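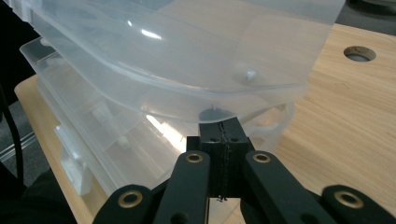
13th February
By the Semumora Study Group
9 min read
Filed under: Relief supply, Methods and data

3. Distribution records and household coverage

3.1 Study sites

The analysis covers two distribution points in the Semumora district, Gemell and Prieto, which served households displaced by the July floods. Both points were supplied from the same warehouse at Mindthorpe and used the same registration form. They differed in how households were called forward. Gemell issued numbered slips by settlement block, while Prieto worked from a single alphabetical list kept at the gate.

The register contains 2672 households. A household was defined as a group of people who cooked together at the time of registration. This definition was kept throughout, even where families later split between shelters, so that early and late rounds could be compared. New arrivals were added under a separate series of numbers and are excluded from the coverage figures.

3.2 Kit contents and packing

Each household was entitled to one standard kit holding blankets, soap, cooking utensils and a water container. Kits were packed at Mindthorpe and checked against a printed list before dispatch. Larger households received a supplement, recorded on a second line of the form. Where the second line was blank, we treated the supplement as not issued.

Outer packaging changed during the response. Early consignments came in cardboard cartons, which softened in wet conditions and could not be stacked high under canvas. Later consignments used rigid plastic bins. Translucent bins with a thick molded rim (general type, Figure 1) allowed a partial check of contents without breaking the seal, and recipients could keep the bin for storage. The packing list was the same for both forms of packaging, and the two are pooled in the tables that follow.

3.3 Sampling

A sample of 50 households was drawn at each point for follow-up interviews. Selection used a fixed interval through the register from a random start. If no adult was present on the first visit, the interviewer returned once before taking the next household on the list. Interviews lasted up to 30 minutes and were held at the shelter, away from the distribution queue.

Respondents were asked which items they had received, which were still in use, and whether any had been sold or given away. The last question was worded to make clear that answers had no effect on later rounds. We still expect some underreporting.

3.4 Matching and error

Interview answers were matched to the register by slip number at Gemell and by family name and block at Prieto. Matching by name was less reliable, as spelling varied between clerks and several families shared a name within one block. In 5 cases the match could not be settled from the form alone, and these were dropped from the item-level analysis but kept in the count of households reached.

Receipt was coded as confirmed only when the register and the respondent agreed. A signed entry with no matching report from the household was coded as disputed. Section 4 gives results with disputed entries counted first as received and then as not received.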